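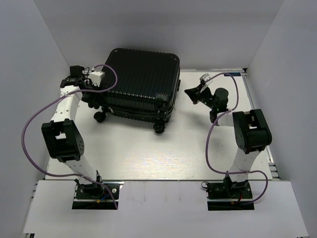

Hard shell. I'll say it up front, so the duffel people can stop reading now.

I carried a soft bag for years. Loved it. Then a wet platform at Korkholm, a two hour wait, and every shirt I owned smelled like a pond. Bought a ribbed black case the week after, 117 dollars, and haven't looked at canvas since.

People say black is a mistake. Everyone has black, you'll stand at the carousel like a fool. Fine. Tie a sock on the handle. Black hides scuffs for years and a pale one looks tired by May.

And the ridges do help. A smooth shell shows every scratch, a ribbed one just sort of absorbs them. Gisela Echeverría wrote to me after my last column to say ridges are pure decoration, and that her Nemby duffel has outlived 5 suitcases. Good for her. I'd like to see it under a leaking bus roof.

What I won't defend is the wheels. Little casters are the weak spot on all of them, cheap or not. Check them before every trip. Lay the case on its side, spin each one with a finger, pick out the hair. Takes a minute. Most poeple never do it, then blame the airline.

Also stop overpacking. A hard case doesnt stretch and I count that in its favor. When it won't close, take out the second pair of boots. You weren't going to wear them in Daza anyway.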